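Section 4. Setting up the ceiling speaker and table controller

Read this section before you take the Wodville meeting room kit out of its box. It covers choosing a spot for the table, placing the table controller, pairing it with the speaker, and the first sound check. Mounting the speaker bracket is covered in Section 3 and should be finished before you start.

4.1 Before you begin

Switch off any older conference phone in the room and unplug it from the network jack. Two units on the same jack will both try to answer calls.

You will need the power supply marked KOWALCHUK, the flat gray network cable, and the card with your room code. The round black cable in the accessory bag is for the Skestell model and is not used here.

CAUTION: Do not plug the power supply into a dimmer outlet or a switched light socket. The speaker may restart in the middle of a call.

4.2 Placing the table

1. Stand directly under the speaker and mark the floor with tape.

2. Move the table until its long side runs past the tape. People at both ends should be closer to the speaker than to any air vent.

3. Clear a path for the cable along the wall. Do not run it under a rug.

4. Sit in each seat and look up. If a beam or hanging light blocks your view of the speaker, move the seat.

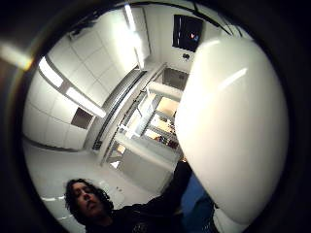 A dark top and overhead lighting in a shared room.

Hard rooms echo. If your room has bare walls and a tile floor, a cloth on the table will cut down on the sound of cups, pens and keyboards. Any plain cloth will do. Avoid vinyl covers, which let the controller slide when a button is pressed.

NOTE: The microphones pick up sleeves and paper dragged over the table. Ask people to keep papers away from the controller during calls.

4.3 Pairing the controller

1. Plug the network cable into the speaker, then into the wall jack.

2. Plug in the power supply. The ring on the speaker turns amber.

3. Wait for the ring to turn white. The first start takes longer than later ones because the unit checks for new software.

4. Press and hold the pairing button on the bottom of the controller until it beeps 2 times.

5. Enter the room code from the card. If you make a mistake, hold the back key to clear the whole line.

6. The display shows "Natell" and then the name of your room. Pairing is done.

If the display shows "No speaker found," bring the controller within 10 feet of the speaker and repeat steps 4 and 5. If that fails, check the code. Codes use no letter O, only zero.

CAUTION: Do not press the reset pin during pairing. The room name, call list and volume settings will be erased.

4.4 Sound check

1. Choose Settings, then Test, then Talk and Listen.

2. Sit in your normal seat and read a few sentences at the level you would use for a person across the table.

3. Wait for playback. Your voice should be clear, with no hiss or ringing.

4. Repeat from the seat farthest from the speaker.

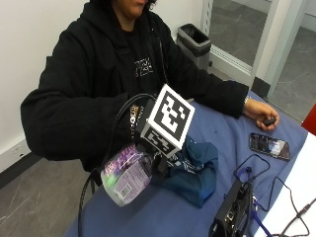

Photo: Wodville Product Support

5. If the far seat sounds faint, raise Mic Level one step and test again. Do not go straight to the top setting. It brings in fan noise.

6. Press Save. Settings that are not saved are lost when the power goes off.

The call list holds up to 1000 entries. When it is full, the oldest entry is removed. To keep an entry, mark it with the star key.

4.5 Cleaning

Wipe the controller with a dry, lint-free cloth. For fingerprints, dampen the cloth with water. Do not spray anything on the keys or into the speaker openings. Dust on the speaker cover can be removed with a soft brush.

This section was revised on 3rd August. Kits bought before December have a square pairing button on the side. All other steps are the same.

Continue with Section 5, Making and receiving calls.

Comments

roomtech_sw
Step 4 in pairing needs a longer press than I expected. Keep holding until you hear the second beep.

Pellfield Office
Does the older Skestell bracket fit this speaker? Section 3 doesn't say.

dialtone44
Cloth on the table helped a lot in our room. We had a vinyl one and the controller ended up on the floor.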